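Mallitero, Woche sechs

12. März 2021

Im Januar habe ich 1.713 Euro für einen Roboterarm ausgegeben, der laut Karton »in einem Nachmittag einsatzbereit« ist. Welcher Nachmittag gemeint war, steht nicht dabei. Meiner war es jedenfalls nicht, und der darauf auch nicht.

Der Bausatz heißt Mallitero, kommt von Plulo und richtet sich an Leute, die zu Hause schon alles haben. Sechs Gelenke, ein Greifer, eine Tüte Schrauben und eine Anleitung, deren deutsche Fassung den Greifer abwechselnd »Hand«, »Klaue« und einmal »Herr Greifer« nennt. Das hat mich mit dem Preis ein wenig versöhnt.

Zusammengebaut ist das Ding ordentlich, das muss ich zugeben. Nichts wackelt, die Stecker passen nur in einer Richtung (ich habe die andere probiert), und die Motoren sind leiser als mein Kühlschrank. Die Schwierigkeiten beginnen mit der Software. Sie heißt Nustis, möchte vor dem ersten Start ein Konto, eine Mobilnummer und eine Meinung zu ihrem Newsletter. Danach darf man Gegenstände »anlernen«. Klötze kann sie gut, Becher auch. Ich wollte etwas Schwierigeres und nahm eine Schreibtischlampe.
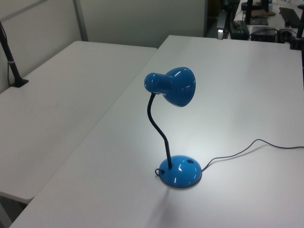
Hsin-yi Kwok, die mir den Mallitero eingeredet hat, hielt das für eine schlechte Idee. Glänzende Oberflächen mag die Tiefenkamera nicht, und ein Schwanenhals hat jedes Mal eine andere Form, wenn man ihn anfasst. Sie hatte in beiden Punkten recht. Nustis erkannte erst gar nichts, dann eine Schüssel, dann zwei Schüsseln. Am Sockel klappt es inzwischen, wenn ich das Tempo auf die kleinste Stufe stelle und den Greifpunkt von Hand setze. Das Kabel kommt im Weltbild der Software nicht vor.

Den Support habe ich 3 Mal angeschrieben. Zweimal kam der Link zur Anleitung, beim dritten Mal eine brauchbare Antwort von einer Hoi-yan Yip, die mir eine versteckte Einstellung für Reflexionen verriet. Seitdem ist es nur noch eine Schüssel.

Wer Klötze sortieren will, wird mit dem Mallitero glücklich. Für Lampen gibt es angeblich das Erweiterungspaket Prothero, 300 Euro, lieferbar demnächst. Ich habe mich auf die Warteliste setzen lassen.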